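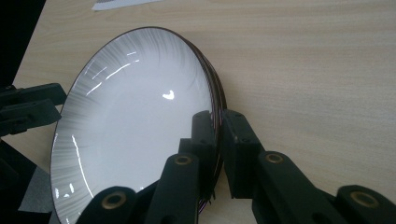 A stack of brown-edged plates held by the rim in the black finger pads.

Rerano Hand Gripper

2 min read

I've been using the Rerano to teach tableware jobs for most of a year now, and it's still the tool I reach for first. You hold it, you squeeze, you do the job the way you'd like the arm to do it, and the recording goes straight into the Surnex software as a demonstration. No joystick, no pendant, no arm standing next to you while you practice (my wrists thank you!).

Plates are what I'd try it on if you're thinking of buying one. A single plate is easy. A nested stack tilted up on edge is a different animal - the rims step out a little from each other, and glossy porcelain throws bright spots from the ceiling lights right into the camera. I like to leave those reflections in my recordings, as the arm will have to live with them too.

The flat pads have screw holes in their faces, and the links turn on brass-colored bushings. I put a drop of light oil on mine every 3000 squeezes or so, which Ada Ferri in our shop thinks is fussy. She may be right.

What you get with it:
- the gripper with one set of black pads
- a camera mount and a 2 meter cable
- a carry case
- 16 practice sessions' worth of storage on the card

Go slow for your first few recordings. I rushed mine, and Lợi Lý had to sit down with me and throw most of them out. Close the pads, wait a beat, then lift - that little pause makes the grip much easier to find later when you're trimming.

Orders placed now go out in September. Spare pads are sold in pairs, so write to Marisa Galli if you need an odd one.

Related items
Lubis Wrist Strap
Brondham Bench Remote
Rerano Spare Pads, pair
Surnex Trimming Guide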